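Laundry room working group - minutes, 2022-01-04

Site: Ivville, ground floor. Chair: Dinesh Chowdhury. Minutes of the November meeting approved with one correction (the Pekville figures were for two months).

**1. Stacked unit**

The group went over use of the two drums. Upper drum: colored cloths and towels. Lower drum: small loads only. The upper door is to be left open between loads so the gasket can air. Lower door stays closed unless someone is loading it.
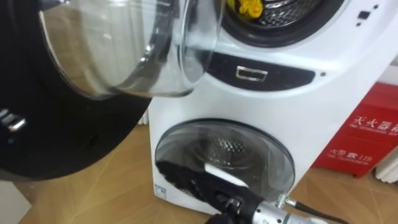 D. Chowdhury asked that the drum be checked by hand before each new load, top of the drum included, as single cloths get left behind. Agreed. Gasket to be wiped every 30 days and the date written on the wall sheet.

**2. Service contract**

Two quotes received. Intarasuk: 900 per year, parts extra. Mellum: 100 per visit, no yearly fee. Pekville had 33 call-outs across all its machines last year - too many for a per-visit rate there. Ivville has fewer. Decision put off until Intarasuk confirms whether door seals count as parts.

**3. Detergent**

Current stock to be used up before any change of supplier. Measuring cup to stay on the shelf.

**4. Actions**

- DC: write to Intarasuk about seals
- DC: new wall sheet with a column for gasket dates
- Pekville: send call-out list by site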